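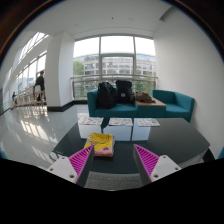
Bratetton firm Valline asks whether a machine can tidy up yet, and answers: some of it

Bratetton, June 2026

Valline, the small Bratetton company that has spent the past four years trying to get machines to do the jobs most of us put off until the evening, has today published its findings on tidying in shared spaces. The short version is that a two-fingered gripper can now do a fair bit of the picking up. The long version, which runs to rather more pages than we had planned (sorry to our printers!), is that picking up is only the start of tidying, and the rest of the work is still mostly done by people.

The study, called Zadero, looked at the sort of room everybody knows: a lobby or waiting area with a low table, a sofa, a few stools, magazines left about, bags put down while their owners stretch their legs. We chose these places on purpose. A factory shelf looks the same every morning and a lobby never does, and if a machine is ever going to be of use at home it will need to cope with a small packet on a shiny black table and know to leave the backpacks on the sofa well alone.

Over the course of the project the team gathered 3000 attempts at everyday jobs, from lifting a single small box off a table to squaring up a pile of magazines. Small, firm packages went best by a long way. Ridged pads on the fingers gave a good hold on cardboard, and the arm learned to come in low and close gently so as not to crush the corners. Magazines were much harder. A thin cover lying flat gives a finger very little to get under, and the machine would often push one along and off the edge before it had hold of anything. Glossy tabletops caused trouble too, as did big windows, and bright afternoons were noticeably worse than dull ones.

"I have been asked at every family lunch for years when the robot is coming to do my mother's front room, and I still have to say not this summer," said Mafalda Macedo, who leads the work at Valline. "But I do say it more cheerfully than I used to. We can hand it a table with a few small things on it and go and put the kettle on. What we can't do yet is hand it the whole room, with people coming and going and a bag that might be rubbish or might have somebody's laptop in it. My own children can't always manage that one either."

The next stage begins later in June with Carvalho, a cleaning and building services company that looks after offices and public buildings in and near Bratetton. Carvalho's staff will choose the jobs to be tried, and two of the six they have put forward so far are ones our engineers had never thought of, including the collecting of sweet wrappers from between sofa cushions. We are very grateful to them for their patience and for their plain speaking about our first list.

Valline has no household product for sale and is not taking orders. The full Zadero findings are free to read, and printed copies can be had from the Valline office in Bratetton on request. Mafalda Macedo is glad to speak to local papers, schools and anyone else with a question about the work.

ENDS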